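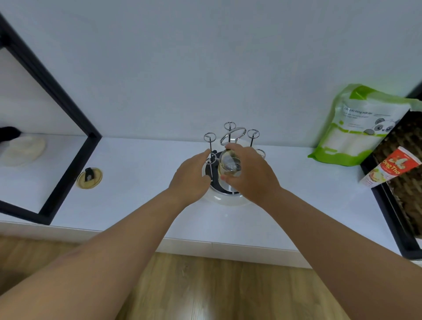

Ticket 1043 – Module « rangement vaisselle », poste Virudero
Statut : ouvert, rétrogradé deux fois
Ouvert par : atelier Le Goff

Je rouvre ce ticket, que Grevik avait passé en « résolu » vendredi soir. La tâche demandée au bras n'a pas changé depuis le début : mettre un verre sur l'égouttoir et le reprendre ensuite, sans rien renverser. À la main, on tient une tige chromée de la main gauche, on présente le verre transparent de la main droite au-dessus du socle rond, et on n'y pense même pas. Le Virudero, lui, y pense beaucoup. Il y pense tellement qu'il s'arrête.

Symptôme
Le bras approche correctement, ouvre la pince, descend, puis se fige au-dessus du socle avec le message « cible perdue ». Même chose à la reprise, sauf qu'il referme parfois la pince à côté du verre et annonce « saisie confirmée ». Avec une tasse opaque, le cycle passe presque toujours. Avec un verre, c'est au petit bonheur.

Matériel et réglages
Poste fixe, deux bras, micrologiciel fourni par Grevik au mois de mai. Égouttoir du commerce à tiges fines et anneaux. Plan de travail blanc, mur blanc. Vitesse réglée à 30 % du maximum, comme recommandé. Effort de pince par défaut.

Ce qui a été essayé

Essai A. Recalibrage complet de la caméra, procédure du manuel suivie à la lettre. Aucun changement. La mire est détectée parfaitement, ce qui prouve que la machine sait très bien voir une mire.

Essai B. Dégagement de tout ce qui traînait autour de l'égouttoir. Le support nous avait répondu que l'environnement était « trop chargé ». Léger mieux à l'approche, rien à la dépose. Je signale au passage qu'un plan de travail de cuisine est chargé par définition. Si le produit exige un comptoir nu, il faut l'écrire sur la plaquette.

Essai C. Éclairage rasant ajouté du côté gauche. Les reflets sur le chrome deviennent pires et le bras prend une tige pour le bord du verre. Lampe retirée.

Essai D. Ruban mat collé autour du verre, à la demande de Grevik. Le cycle passe. Évidemment qu'il passe. On ne va pas scotcher la vaisselle des clients.

Essai E. Bras gauche chargé de bloquer l'égouttoir par une tige pendant que le droit travaille. Idée correcte, c'est ce que fait n'importe qui. Sauf que le gauche serre trop et décale l'ensemble, et le droit ne recalcule pas la position du socle. Il descend là où l'égouttoir se trouvait avant. Un verre cassé.

Essai F. Effort de pince réduit à gauche. L'égouttoir ne bouge plus, mais la pince glisse le long du chrome une fois sur deux et déclenche l'arrêt de sécurité.

Réponse du support (collée ici pour mémoire)
« Le modèle a été validé sur 1000 cycles de dépose dans notre laboratoire de Grosthorpe. Merci de vérifier votre installation. »

Ma réponse
Installation vérifiée, voir essais A à C. Je voudrais savoir quels verres, sur quel égouttoir et devant quel mur. Si les 1000 cycles ont été faits avec un gobelet de couleur sur fond sombre, le chiffre ne m'apprend rien. Question posée 3 fois, sans réponse à ce jour.

Mise à jour, samedi, 9 h 40
Nouvelle version du module installée. La détection du verre est meilleure, je le note sans me faire prier. La pince trouve le bord et descend jusqu'au socle. En revanche le bras lâche trop haut et le verre bascule contre la tige voisine. Rien de cassé cette fois, mais il a fallu passer derrière et le redresser à la main.

Mise à jour, samedi, 11 h 15
Hauteur de lâcher abaissée dans les paramètres avancés. Dépose propre, plusieurs fois de suite. Puis échec à la reprise, « cible perdue », retour au symptôme de départ. Le verre n'avait pas bougé.

Position de l'atelier
On nous a vendu un poste capable de ranger la vaisselle du petit déjeuner. Pour l'instant il faut quelqu'un à côté pour le surveiller, et cette personne aurait fini depuis longtemps si elle s'en était chargée. Je ne dis pas que ça n'arrivera jamais. Je dis que le verre transparent n'est pas un cas rare dans une cuisine et que le classer en « cas limite », comme c'est écrit dans les notes de version, n'est pas sérieux.

Demandé à Grevik
Le détail du protocole de Grosthorpe, objets compris.
Un recalcul de la position du socle quand le bras gauche est en prise.
Le retrait du message « saisie confirmée » quand la pince est vide.

Priorité : haute. Merci de ne pas refermer le ticket sans essai sur un verre nu.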